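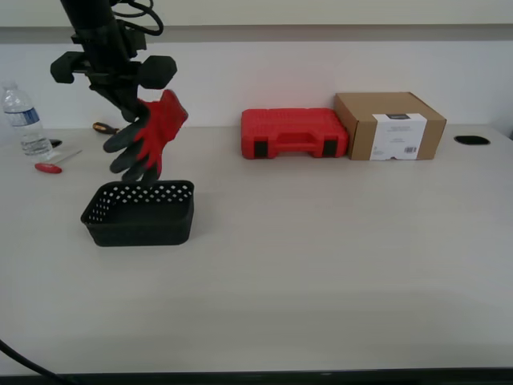
Pultlow cell: gripper finger check and re-teach

Do this every 80 hours of run time, or any time the glove task starts dropping parts. Takes up to an hour if the pads are fine. Longer if not.

What you need
Hex keys, screwdriver, lint-free wipes, one work glove, the shallow black basket. Clear the rest of the table if you can. Spare fingers are in the Findgate drawer.

1. Park the arm
Run PARK from the pendant. Wait for it to stop. Speed to low, then manual mode. E-stop in before hands go anywhere near the fingers.

2. Look at the cables
Follow the bundle from the mount down to the wrist. Should loop free, no rubbing. Jog the wrist both ways and watch it. If a tie has slid, cut it and put a new one on, snug not tight. Do not pull the loop short, it needs the slack at full reach.

3. Fingers
Wipe both. Check for loose screws, chips at the tips, glove fuzz packed in the corners. Close slow. Tips should meet square. If one leads the other, back off the screws half a turn, close again, retighten with the fingers closed.

Then zero the gripper: Villa menu > Tool > Zero. Closed count should read 1,432. Open should read 2,398. A few counts off is ok. Way off, do the zero over before you touch anyhting else.

4. Teach the pick
Glove flat on the table, fingers spread a bit so it doesn't roll. Bring the gripper down in camera view, open, one finger each side of the thumb. Go slow for the last bit. Thumb tip should line up with the gap between the fingers.

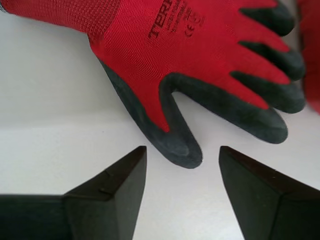 Page last changed: July

Save the point as PICK_A. Don't overwrite PICK_HOME, people keep doing this.

5. Teach the drop
Close on the glove, lift straight up, move over the basket. Stop with the glove fingertips just above the rim. Save as DROP_A. If it swings, wait, then save.

6. Test
Ten cycles at low speed, then ten at normal. Watch the first few with a hand on the stop. Glove hangs up on the rim = raise DROP_A and run agian.

Log the cycle counter in the Prillano sheet. Last entry was 3,105, yours should be higher. If it's lower somebody reset the controller and you need to redo step 3.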